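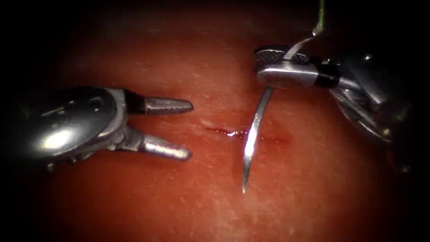 Left arm on our suturing cell has started losing the needle on the handoff. Right arm is fine. It's the bench setup at Omlow, two arms over a tissue pad, and the left instrument is at 288 cycles on the counter. The right one holds the curved needle across the cut with no trouble, but when the left jaws close on it the needle rolls and the point ends up facing the wrong way. Homing passes, no faults in the log. I'm ready to swap the left instrument but would like to hear from people first.
– padwrangler

Re: Left arm dropping needle
Don't swap it yet. Rolling at 288 sounds early to me. Ours at Melley get pulled at 1,000 and most of them still grip OK at that point. Have you cleaned the jaws? Fine ridges like that fill up with pad residue, and then you're gripping on goo instead of metal.
– torque_stripe

Re: Left arm dropping needle
I'd disagree with waiting. Cycle count tells you very little if the jaws have been closing hard on needles all that time. We had one at Alhassan go at 186. Residue was part of it, but the wrist cable had gone slack too and no amount of brushing fixes that.
– k_link

Re: Left arm dropping needle
You can check both before spending money. What I do on ours:

1. Park both arms clear of the pad and take the left instrument off. Nylon brush along the ridges, then a lint-free wipe. No solvent near the wrist.

2. Refit, home, and run one throw with thread at slow speed. Stop with the left jaws open and the right instrument over by the upper right. Look at how the thread lies. You want it slack, draped down from the left side and back across the pad, as below. If it's pulled straight between the arms, your problem is drag on the needle and the jaws may be fine.

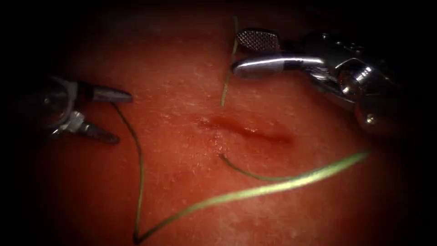
3. Close the left jaws on a bare needle, no thread, and push it sideways with a plastic probe. If it rolls, retension the wrist and try again.

4. Still rolling, swap the instrument and redo the tool offset. People skip the offset and then blame the new part.
– Plendico_bench

Re: Left arm dropping needle
Did 1 to 3 this morning. Plenty of gunk in the ridges. Thread was slack. Still rolled on the probe test, so I retensioned and now it holds. Going to leave it in for now.
– padwrangler

Re: Left arm dropping needle
Retension twice and it's scrap, in my book. Write down the count you did it at.
– k_link

Re: Left arm dropping needle
Twice seems strict. We go by the probe test only. But yes, log it.
– torque_stripe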